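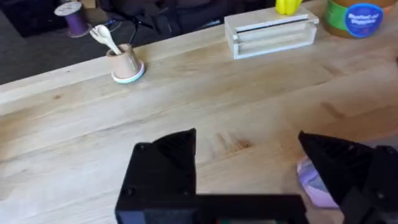 Beige cup on its saucer, far side of the table. The knot in the timber is permanent.

The Long Table: a gallery

Melex started as one room above a tyre shop and has now grown to one room above a tyre shop with a decent table in it. We bought the table in May from a bakery that was closing, and it took Rhys Baxter, Lachlan Ellery and a borrowed ute to get it up the stairs. There are 14 stairs and a turn. The wall on the turn has been repainted in nearly the right colour.

Since then it has been oiled, argued over, leaned on and used for everything except baking. Orvokki Vainio wanted the top sanded right back and Florin Chiriac wanted it left alone, so it was sanded a bit, on a day when Florin was at the dentist. The darker streaks stayed, and so did the knot, and I have come round to both. They are very handy for giving directions. "Left of the knot" gets you further in our place than "over there" ever did.

The cup belongs to the set Jolene McAlister brought in, pale and plain, the sort of thing that looks as if it has never met a glaze. The saucer underneath has a white rim and a thin mint-green band, so strictly speaking they don't match. Jolene says they go together. We have stopped raising it.

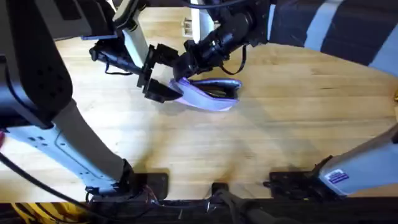 Oiling is where most of the arguments come from. The tin says 24 hours between coats, Rhys says overnight is heaps, and the bakery's last owner told us she used whatever was in the cupboard and never thought about it again. We went with the tin. In this light the grain comes up a honey colour that none of us can take credit for, and the soft lavender thing lying on it, a pouch or a slipper depending on who you ask, does the timber more favours than the oil did. I like the paler band along its lower rim and the bit of olive that seems to be hiding inside. Orvokki says slipper. I'm staying with pouch, mostly because I eat lunch there.

The next job is the underside, where there is chewing gum of some age and a number, 3000, in carpenter's pencil. Lachlan thinks it's a price. Florin thinks it's a part number, and has written to the bakery to find out. The bakery, as mentioned, is closed.

Visitors are welcome to come up and look at the table on open days. The next one is Sat 26 January, tea provided, saucers as they come. Mind the turn in the stairs.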